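Budget for a first two-arm setup - what am I forgetting?

Posted in Equipment & Purchasing, Friday, April 6, 2018

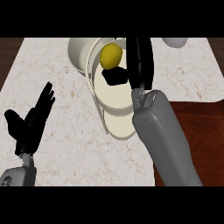
Should I buy the hands at the same time as the arms, or get the arms first and add hands later?

Get them on the same order if you can. Mounts and cables get matched up at the factory that way and you only pay freight once.

That was the advice I got over the phone from the sales guy at Drarkov and I'd like a second opinion before I sign anything, he does sell both after all.

Background. Small shop, two of us, kitchen type tasks. Sorting and picking things in and out of bowls and bins on a counter. All in simulation so far. Now the boss at Trostinby wants real hardware on the floor by December and I have to hand in a number. Never bought anything bigger than a bench vise for this place.

What I have so far:
Arms - quote from Drarkov, pair, controller included
Hands - quote from Dellness, not included in the above
Spare fingertips - 16 at first, price is $240 for the lot
Shipping and crate fee - $3,243 (!!)
Counter, mounting plates, power - no idea

Is that crate fee normal? And what else goes on the list. Also wondering if I can skip one hand and put a cheap gripper on the other side, we could change the sim to match easy enough.

Thanks - Gaetano Vitale

Pui-shan Chow
Crate fee is high but not crazy for a pair of arms. Ask if it covers liftgate and inside delivery. Ours didn't and the truck driver left the pallet at the curb, in the rain, had to borrow a forklift from next door. Get it in writing.

Things missing from your list, from memory:
- safety stuff. E-stop buttons, floor marking, some kind of guard. Your insurance people will ask so call them before you order, not after
- an electrician. Check what the controllers need, we had to run a new circuit and that took longer then the arms took to arrive
- a counter that doesn't move. Bolt it down. Whatever you have in the sim, measure it and build the real one to the same height or you will be redoing all your reach limits
- training days. Sometimes free if you ask before signing, never free after
- service plan for year 2. Year one is usually covered, read the fine print on the hands seperately, ours had a shorter warranty than the arms did
- the actual stuff you pick up. Small money but put a line in anyway, bowls break

On one hand plus a gripper - depends on the tasks. If most of your work is lift a thing out of a container and set it down, a plain gripper does fine and costs a lot less to fix. I would write out your whole task list and mark the ones that really need fingers. If it's a short list, buy one hand and see. You can run that comparison in the sim this week for nothing, so do that before you send in the number.

About buying together, I half agree with the sales guy. Same order yes, same vendor not always. Get Dellness and Drarkov on one call and make them agree who supplies the adapter plate. We had two vendors each sure it was the other one. Lost weeks.

Also fingertips. Ask how long they last with the kind of thing you're handling and order from there. The first batch went quick for us, mostly our own fault, people learning.

sanna_floor2
just rent. Sanna does monthly on arms, not sure about hands. did it last year, fine. sent one arm back early no trouble

Gaetano Vitale
Thanks both. Did not think of the electrician at all. Called about the crate fee and no, it's curb only, inside delivery is extra. Waiting on the new quote.

Pui-shan - do you remember if your training days were on site or did you have to travel? Trying to work out if I need a hotel line in there too.

Pui-shan Chow
On site, but we paid the trainer's travel. So put a line in either way.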